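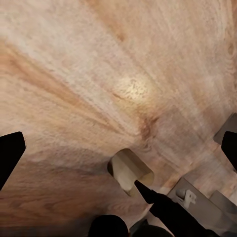
A simulated wooden surface with a rounded slot, viewed between the two black fingers of a robot gripper.

Stukeck group passes 800 practice runs in simulation

26 August 2018

A small robotics group in Stukeck has recorded 1253 attempts at simple handling tasks in a computer-simulated workspace and kept 800 of them as training examples for a learning system. The group, which works under the project name Gisteck, finished the recordings this month at its office in the Wistside building.

In each attempt, a person steers a simulated robot arm with a hand controller while the software stores the arm's movements along with the view from a camera near the gripper. The learning system is later given the stored runs and trained to produce similar movements by itself.

The tasks involve moving up to wooden surfaces and panels, lining up the gripper and, in some runs, taking hold of a part. Openings such as slots get special attention. From close up, the wood can fill most of the camera's view, and the operator has to judge the angle of the arm from the grain, the light and the rim of the opening.

"People slow down a lot in the last bit before contact," said Svenja Wieser, who leads the recording work. "We want that in the data. If you only keep the fast, smooth runs, the system never sees anyone correct a bad approach."

Runs were dropped when the operator gave up, when the arm got stuck against a panel or when the recording had gaps. A run with a clumsy start could stay in the set if the operator recovered and finished the task. Wieser said two people checked every recording separately and went over the ones they disagreed on.

Eight operators took part. Most had never steered a robot arm before and were given a short practice period first. Their early tries were not counted toward the total.

The group began the work in July with a plain tabletop and a single block, then moved on to larger wooden pieces. Wood grain and lighting are varied between runs so that the system does not tie a movement to one particular pattern. Wieser said bright patches on the wood had been a problem in an earlier version of the set — the system tended to steer toward them.

The simulation software was written in-house. Zwahlen, a local maker of workshop fittings, is paying for part of the computer time and wants to know whether the method could be used for sorting and stacking wooden parts. No tests on a real arm have been carried out so far.

Training on the 800 examples is under way. The group plans to record more runs with parts placed at steep angles, where operators had the most trouble.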